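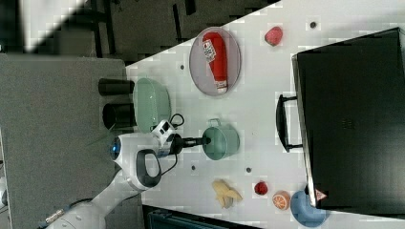

Photo: Morena Messina

A table is not a cupboard

My grandmother in Jitaru had one rule for her kitchen table: when the meal is over, the table must be bare. As a child I found this rule very strict. I am 62 now and I defend it against my whole family.

Look at how a table fills. A ketchup bottle stays on a plate. A banana is put down, then half an orange, then a bowl is pushed against the toaster oven and stays there until somebody needs it. Each thing alone is innocent. Together they take the place where you wanted to cut the bread.

My friend Fiorella Sala disagrees with me. She says a full table shows that people live in the house, and that an empty one reminds her of the dentist. I understand her. I have eaten very well in her kitchen, with my elbow between a pot and a pile of letters. But I have also seen her search for the salt for so long that the soup became cold.

I think the big mistake is the toaster oven. We had one on our table in Trarnham for 13 years. It is a useful machine, but it is large, and small things like to gather next to it. A bowl goes close to its corner, and a strawberry rolls beside the bowl. When we finally moved ours to a shelf by the window, the table felt twice as long, and my husband asked if I had bought a new one.

I don't ask for perfection. In our house 2 things may stay out: the fruit, if it is in a bowl, and the pot that will be used again the same evening. Plates go back. Ketchup goes back, even when the children say they will want it in an hour — they can open a door.

My daughter tells me that this is only a habit from a small kitchen, where six people had to eat, sew and do homework at the same table. Maybe she is right. She has a big kitchen and still makes her sandwiches standing up, on the lid of the washing machine.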